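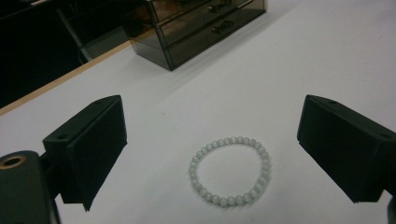
Bracelet on the table, gripper open either side of it. Collau open afternoon, July.

Right, I promised several of you I'd write up the robotics open afternoon at Collau, and I've got a pot of tea and the cat's asleep, so here goes. It's going to be a long one, sorry in advance (not very sorry).

For anyone who's new here - Collau is the shared workshop building behind the old dye works, and once a year the people who rent units there open their doors and let the rest of us wander about asking daft questions. I go for the biscuits and stay for the machines.

Most of my afternoon went on the Ziltero room upstairs. They work on teaching robots to tidy small things away, and the demonstration was a jewellery one. A bracelet, a white table, a little set of smoky see-through drawers. Pick the bracelet up, put it in a drawer. Sounds like nothing, doesn't it? I thought so too when I read it on the door.

Theda Albers was running it and she was lovely, very patient with a room full of people who all wanted to stand in the same spot. She explained that the gripper is one you hold in your own hand. You do the job yourself, over and over, with the camera watching, and the robot learns from the recordings later on.

So the person doing the demonstrating IS the robot for the afternoon, more or less. A man behind me said he'd come to see a robot and got a woman with a pair of tongs, and Theda laughed and said that was fair, and then handed him the tongs!

He was called Ludger Buschmann, as I found out later over the tea urn, and he repairs clocks, so you'd think he'd have the hands for it. He had five goes before he got the beads up off the table. It's a different thing altogether when you've two flat fingers and can't feel what you're holding.

My turn. Oh dear. I came in far too high, closed on thin air, and then nudged the whole bracelet along the table like a curling stone. Theda said to keep it, the clumsy ones go in a separate pile and somebody does look at them. I choose to believe her.

What I hadn't thought about at all is how awkward a bracelet is. A block stays a block. Beads on a string sit there in a nice tidy loop, and the moment you lift one side the rest droops and swings about, and you've got to get all of that into a drawer without a bit hanging over the front. She does the drawer first, by the way, opens it and leaves it open. I'd have got that the wrong way round.

Somebody asked how many recordings they need. For this one task they're aiming for 600, and a good session gives them 55 before people's wrists start complaining. I've been thinking about those wrists ever since.

A girl of maybe nine asked whether the robot would be able to do earrings. Theda said not yet, and could she come back next year and ask again. The girl wrote that down in a notebook - I was delighted.

Downstairs I caught the end of Gudrun Dreßler's talk on sorting buttons by machine, which I only half followed because I'd got the last chair and it was behind a pillar. Very good slides from what I could see of the left-hand side of them. If anyone took notes I'd love a copy.

Practical bits for those who asked. It's free, the upstairs rooms have a lift (ask at the desk, it isn't signposted), and the demonstrations run for roughly 30 minutes each. Get there by 2 if you want a go with anything. The car park was full when I arrived and I ended up by the canal.

Treasa Nic Aodha, if you're reading, I have your umbrella. You left it on the windowsill in the Ziltero room and I'll drop it round.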